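Solheim Worktop Oven
Section 2: Setting up and first bake

Welcome to the good part! By the end of this section your oven will be in place, aired out and ready for a tray of scones. Please read Section 1 (Safety) first, then come back here with a damp cloth and a free afternoon.

What you will need
The oven, with its wire shelf, baking tray and crumb tray
A soft cloth and a little washing-up liquid
An oven thermometer (the Wudeline dial type fits nicely on the shelf, but any will do)
Oven gloves

2.1 Unpacking

1. Lift the oven out by its sides. It is heavier at the back than you might expect, so keep one hand low.
2. Take off all the tape, including the strip inside the door at the top left. It is clear and very easy to miss.
3. Slide out the crumb tray and remove the card underneath it.
4. Wash the shelf and both trays in warm soapy water, then dry them well.
5. Wipe the inside of the oven with a damp cloth. Keep water off the heating bars.

Note: Keep the box until you have baked in the oven a few times. If you need to send it back to our Plollulley workshop, the original packing is by far the best way to do it.

2.2 Choosing the spot

1. Pick a flat, steady surface that can take heat. Check it with a spirit level if you have one. A sloping oven makes lopsided cakes, and you will be cross about it every single Sunday.
2. Leave a hand's width clear on both sides and at the back, and twice that above. Move any curtains, kitchen roll or bread bags well away.
3. Check that the cable reaches the socket without stretching. It is 868 mm long, measured from the back panel to the plug.
4. Open the door fully and make sure it has room to come right down.

Caution: Do not use an extension lead. The oven draws 936 watts at full power and must be plugged straight into a wall socket.

Caution: The top gets very hot. Do not store anything on it, even when the oven is off -- it is far too easy to forget.

Think about what else lives on the table, too. Plenty of small kitchens have a toaster oven and a dish rack sharing the same surface, and that can work very well, as long as drips can't reach the plug and there's still somewhere to put down a hot tray. Keep a trivet handy for this! 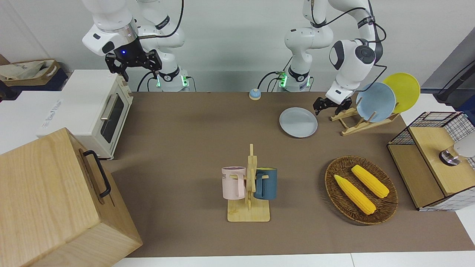 2.3 The first heating

New heating bars carry a thin coat of oil from the factory, and this needs to burn off before any food goes in. You may see a wisp of smoke and there will be a smell a bit like a hot iron. Both are normal and both will pass.

1. Open a window.
2. Put the crumb tray back in. Leave the shelf and baking tray out.
3. Shut the door and turn the left dial to TOP AND BOTTOM.
4. Turn the heat dial all the way to the right.
5. Set the timer to 10 minutes. The red light comes on.
6. When the bell rings, turn the heat dial back to zero, leave the door shut and let the oven cool completely.
7. Repeat once if the smell is still strong.

Caution: Pet birds are very sensitive to fumes. Move them to another room, with the door closed, until the kitchen has aired.

2.4 Getting to know your heat dial

Every oven has its own character, and this is where you meet yours. It takes a little while, but it's lovely to know exactly what you are working with.

1. Stand the thermometer in the middle of the shelf.
2. Set the heat dial to 180 and wait until the red light goes out for the second time.
3. Read the thermometer through the glass. Don't open the door.
4. Write the reading in the table on the back cover.
5. Do the same at 150 and 210.

If all three readings are off by the same amount and in the same direction, just add or take away the difference when you bake. If they jump about, move the thermometer away from the door and try again.

Note: Models with the Veltel digital dial can be corrected for good. See Section 5.

2.5 Your first bake

We suggest a plain loaf cake. It is cheap, it shows up hot spots beautifully, and you get to eat the results.

1. Fit the shelf in the lower slot, with the raised edge at the back.
2. Heat the oven to 160 on TOP AND BOTTOM.
3. Put the tin in the centre of the shelf, long side facing you.
4. Bake for about 54 minutes. Look in through the glass at the halfway point, and turn the tin round if one end is browner than the other.
5. Push a skewer into the middle. If it comes out sticky, give the cake a few minutes more and test again.
6. Cool in the tin before turning out.

If the top browns too quickly, lay a piece of foil loosely over the tin. Make sure the foil cannot touch the upper bars.

Cut the cake down the middle and have a good look. A dark base with a pale top means the shelf wants to go up a slot, and a peak leaning to one side usually means the table does too -- go back to 2.2 and check the level.

Section 3 covers toast, grilling and keeping plates warm.

Guide last revised 29 Sep 2025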